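Boletín > Vida en casa > Ropa y armarios

Doblar sin prisa: la ropa de entretiempo en Mellerwood

Llega octubre y en Mellerwood volvemos, como todos los años, a sacar las cajas de arriba y a preguntarnos de dónde ha salido tanta camiseta. El taller de ropa de entretiempo será el martes en la sala 4, y quien quiera puede traerse lo suyo en una bolsa (una bolsa, por favor, que el año pasado aquello parecía una mudanza).

Empezaremos por lo más sencillo, que a mí siempre me parece lo más difícil: extender la prenda sobre la mesa, alisarla con la palma desde el centro hacia fuera y no doblar nada hasta que las arrugas gordas se hayan ido. Después, los lados hacia dentro y a guardar de pie, que así se ve todo al abrir el cajón y no hay que revolver.

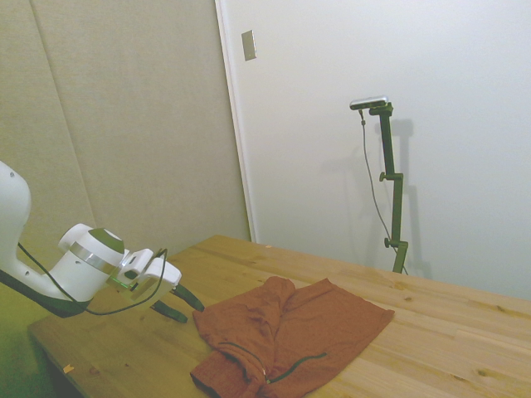 Una prenda rojiza, todavía arrugada y a medio doblar, sobre la mesa de madera.

Si os sobra algo en buen estado, habrá una caja para el ropero de Carorlow. ¡Y traed perchas, que nunca bastan!

Última actualización: octubre

Contacto: extensión 27 | © Boletín de Mellerwood | Volver arriba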